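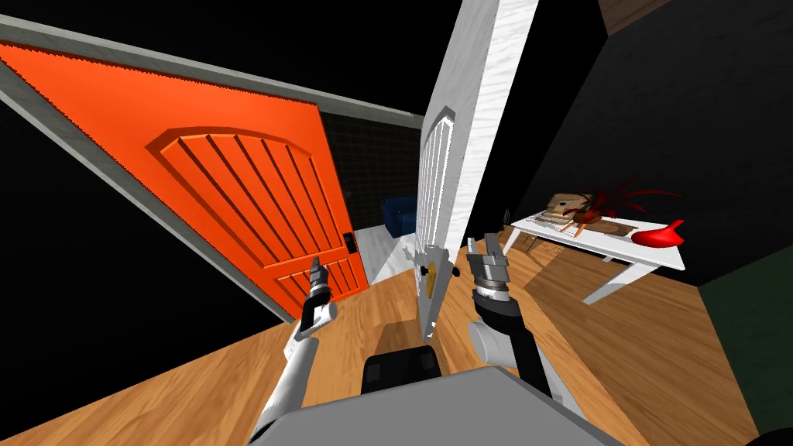 Two grippers, one door

Both arms are on the simulated torso now. Left is the Sikley parallel gripper, right is the Torka. The target is the gold latch on the white door. Controller is Lis, stock gains, 100 Hz.

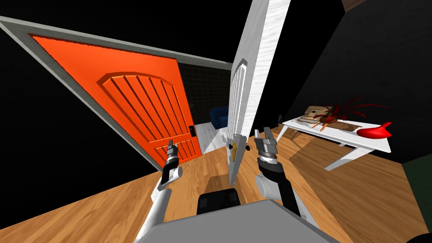
Tananico, Feb 11, 2018

The black doorknob sits close to the latch, so the Torka has little clearance on approach - I moved its pregrasp pose back. Contact log is at 1,691 lines. Next I swap sides and rerun with the same gains.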